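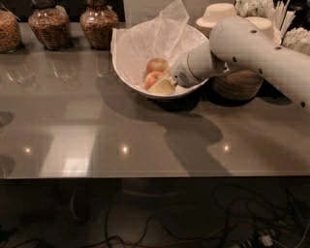
Pilgrim Path Over Grillden Hill Reopens, and I Got to Walk It
May 26, 2020

Well, friends, the path is open again! After sitting closed since December, when the big storm took out the upper steps, the old pilgrim walk from Mostport up to St. Brigid's Well on Grillden Hill is ready for feet. I went up early this morning with my thermos and my bad knee, and I'm happy to report that both made it to the top.

If you're new to this page, the walk is 7 miles there and back, with prayer stops along the way and the well at the end. People around here have been making it for generations. My grandmother did it barefoot, which I have never once been tempted to copy.

Saoirse Heffernan from the parish office told me the repairs came to $2,186, nearly all of it for gravel and timber. The goal had been $2,000, so the last little bit came out of the candle box. The handrail by the second stop is new too, and it's solid – I leaned on it plenty.

A few things are different this year. There won't be a group procession, so please go on your own or with the people you live with. The blessing at the well will be read by Philomena Mulcahy from the flat stone, and only 30 people can be up there for it. Call the office to get your name down. If you miss out, the same prayers will be printed on a sheet you can pick up from the porch at Brullholm Chapel (take one, leave the rest, and please don't fold the whole stack like somebody did at Easter).

The cup at the well has been put away for now as well. Bring your own bottle if you want to take water home. 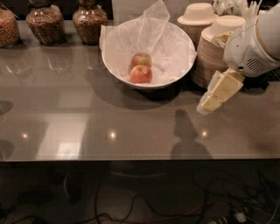
Apples in a paper-lined bowl, with glass jars along the back of the counter.

I had forgotten how quiet it gets past the third stop. You lose the road noise, and then it's just wind and sheep until you come around the bend and see the ribbons on the thorn tree. I said a prayer for my sister and one for everybody who couldn't be with family this spring, and then I sat there a good while longer than I meant to. I didn't want to come down!

Parking is in the lower field only. The lane by the Shim bridge needs to stay clear for the farm, and the gate has to be shut behind you even if you found it open. Dogs are fine on a leash.

The office is taking names for the blessing from nine until noon, and Saoirse says to let it ring, as she's often out in the yard. I've already put mine down, knee and all – come say hello from a few steps away if you see me up there.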